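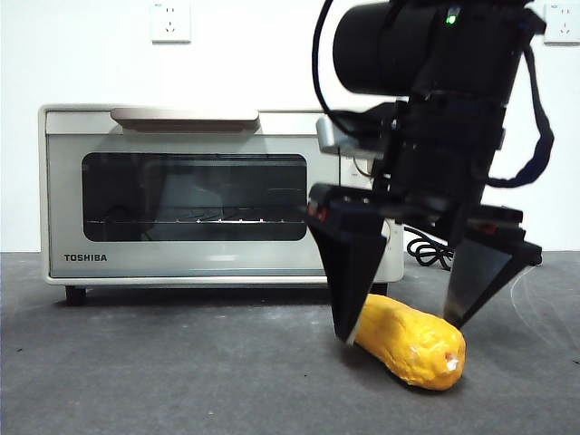
Sanmont Robotics Club
Minutes of the general meeting, 9/27/20

The meeting opened with a quorum. The minutes of the previous meeting were approved with one correction: the club's project is spelled Nindum, with one d.

1. Project report, Nindum
The arm group reported on the kitchen task. The goal is still for the arm to pick up a corn cob from the tabletop and place it on the rack of the toaster oven. The cob stays in its plastic wrap for all practice runs. The oven is not to be switched on during any run.

The group has logged 82 attempts so far in September. Most misses come from the right finger closing before the left one is fully down beside the narrow end. Two members want to slow the close by changing one setting. Others would like to fix the approach angle first. It was agreed to try the angle first and leave the setting alone until the next meeting.

A question was raised about shine from the plastic wrap and whether it confuses the vision code. The vision group has not tested this. They will run the same program with a matte wrap and bring both sets of results.

2. Cables and straps
The cable on the left side of the arm needs enough slack for the full reach but should not swing into the oven. The strap on the other side is to stay as it is for now. Extra power cord behind the oven should be tied up before the next session - the arm group will do this.

3. Cuevas meet
Registration for the Cuevas student meet is open. Teams are limited to 3 drivers, plus any number of members in the pit area. The club will enter one team. Members who want to drive should sign the sheet by the cabinet. If more sign than there are places, drivers will be picked by timed trial on the corn task.

The rules allow any household object under the weight limit. A motion to switch from corn to a foam block was made and seconded. It failed. The corn stays.

4. Parts order
The order from Premov has been delayed. It includes replacement finger plates, a spare bracket and screws. The order number is 3905, and members should use it if they call. A motion to buy a second set of finger plates passed, provided the price has not gone up.

5. Membership
The club has 21 paid members. New members must complete the safety sheet before running the arm. Several sheets are missing the signature on the back page and have been returned.

6. Other business
The logbook is to be filled in during the session, not afterward. Entries need the program version and the starting position of the cob. Attempts with no version written down will be left out of the totals.

A request to run the arm during lunch was tabled until the school answers about supervision.

Action items
Arm group: approach angle, cord behind oven
Vision group: matte wrap test
Secretary: register team for Cuevas, call Premov on the delay

Meeting adjourned.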